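We use cookies to remember your settings and to count visits. Accept all | Manage choices

Lemetti hand-held gripper

The Lemetti hand-held gripper is the in-house name for a pair of two-jaw grippers that a person holds and works by hand, together with the routine for setting them up and keeping them in shape. The routine was written down at the Lemetti workshop by Weidong Jiang and later revised by Heriberto Guzmán. It is a wonderfully simple piece of upkeep, and most of it needs only a screwdriver, a soft cloth and patience.

Layout

Each gripper has two jaws that close toward each other. A pad lines the inner face of each jaw, and the jaws turn on pivot screws near the base. A camera looks out over the jaws, so whatever they reach for is recorded from the tool's own point of view. One gripper is held in each hand.

Setup

The jaws are aligned first. With the gripper closed, the pads should meet along their full length — a wedge of daylight at the tip means one pivot is tighter than the other. Guzmán's revision has the screws adjusted in quarter turns, left and right in alternation, and the jaws cycled 7 times before the gap is checked again. The camera is set last, so that both tips show at full opening.

Care

Pads collect lint quickly, above all when the work is done on bedding or towels. They are wiped after every session and replaced once the texture has gone smooth. Pads in the Flores series of sessions lasted around 206 hours, a remarkable run for such a small part! Pivot screws are cleaned dry. Oil creeps onto the pads and spoils their hold.

Use

Check sessions take place in ordinary rooms, with small household things of very different stiffness. Hair accessories are a favorite: a claw clip is rigid and curved, while soft fabric folds away under the pads. Thin plastic bags are harder still, and they show up a misaligned jaw at once.
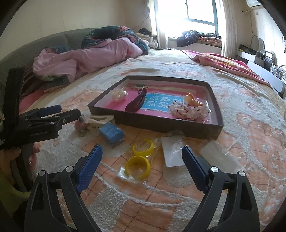 Two grippers over a patterned bedspread, with a tray of hair accessories between them and two yellow bangles in a clear bag.

Repair

A jaw that drags on one side usually has grit under the pivot screw. The screw is taken out, the seat brushed clean and the alignment repeated from the start. Cracked jaws are not glued. They are swapped as a matched pair, and the old pair goes into the Cilden parts drawer for its screws.

Last edited November 2025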